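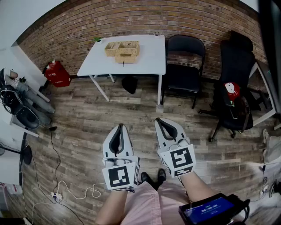

Issue 200, page 14

Sorting a side table with two baskets

I used to let everything land on the nearest flat surface. Keys, chargers, mail, the lot. What finally fixed it for me was a plain white table against the brick wall and a couple of wicker baskets, so let me walk you through how I do it.

First, clear the top completely. Everything goes on the floor, even the plant. Wipe the table down and let it dry before you put anything back (damp wicker gets musty fast!).

Next, pick your baskets. You want one big one with divided compartments and one smaller one. My big one came from Pfister and I've had it for years. It goes toward the back, and the little one sits in front where I can grab it on my way out the door.

Now fill the compartments. I give each one a single job — pens in one, cables in another, mail I still have to answer in a third. If something doesn't fit a job, it goes in the small basket, and I empty that every evening around dinner.

Keep the back corners for things that stay put. I like a small green plant in the left one. Don't go bigger than that or you'll be knocking leaves off every time you reach for a pen.

Bags go under the table, and chairs stay off to the right so you can walk straight up to it. Mine do collect stuff on the seats, I'll admit. I do a sweep of those last, usually with a Lusalley podcast on.

I redo the whole thing each July, when the cables have tangled themselves again.

We use cookies to improve your visit. Accept / Manage settings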